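Rasen: um corpus de nomes de ferramentas de oficina em português

Versão 2, publicada em 19 de abril de 2021
Manutenção: Müzeyyen Kozan e Evelien De Haan

O que é

O Rasen é uma coleção de verbetes sobre ferramentas manuais e o vocabulário que as acompanha, recolhidos em conversas com marceneiros, serralheiros, relojoeiros e gente que conserta bicicletas na garagem. São 1000 verbetes, cada um com o nome, as variantes regionais, uma frase de uso e, quando conseguimos, a origem da palavra. Começou como uma lista de dúvidas de tradução e cresceu muito além do que esperávamos!

A parte de que mais gostamos são as variantes. O que para um é chave de fenda, para outro é chave de parafusos, e há quem diga só "a fenda" e seja perfeitamente entendido pelo colega do lado. O grifo, a chave inglesa e a chave de grifo renderam uma tarde inteira de discussão (e três revisões do verbete, todas guardadas no histórico).

Conteúdo do pacote

verbetes.tsv: o arquivo principal, em UTF-8, separado por tabulações
variantes.tsv: ligações entre verbetes e regiões
frases.txt: as frases de uso, uma por linha
fontes.txt: entrevistas e glossários consultados

Campos de verbetes.tsv

id: número do verbete, estável entre versões
lema: forma no singular, em minúsculas
classe: substantivo, verbo ou locução
oficio: um dos 17 ofícios da nossa tabela
regiao: vazio quando o termo é de uso geral
frase_id: aponta para frases.txt
nota: texto livre, às vezes longo demais, pedimos paciência

Como recolhemos

As entrevistas foram feitas em 28 oficinas, quase sempre em pé, com o gravador em cima da bancada. Perguntávamos o nome da peça e depois pedíamos que a pessoa contasse um serviço em que a tivesse usado. A segunda pergunta vale ouro: é ali que aparecem os verbos (desbastar, escarear, rebarbar, dar um aperto) e os apelidos que não constam de catálogo nenhum.
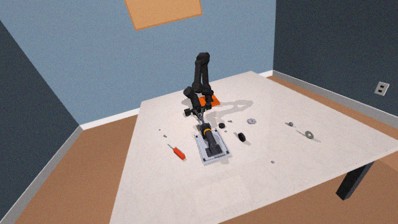
As transcrições passaram por duas leituras. A primeira corrigia a grafia sem mexer na sintaxe de quem falava; a segunda separava o termo técnico do apelido de oficina. Nos casos em que as duas leitoras discordavam, ficaram as duas formas, marcadas com "div" no campo nota.

Limitações conhecidas

A relojoaria está bem servida e a tanoaria, muito pouco. Faltam termos do Norte. As etimologias marcadas com "?" são palpites nossos e não devem ser citadas como fonte.

Mudanças nesta versão

Entraram os verbos, que antes ficavam soltos nas notas. O campo regiao passou a aceitar mais de um valor. Corrigimos os acentos perdidos na exportação do Truvetine, a ferramenta que usávamos para transcrever.

Contribuições

Mandem palavras! Basta abrir um pedido com o lema, o ofício, a localidade e uma frase ouvida de verdade. Os pedidos recebidos até o fim de maio entram na próxima revisão.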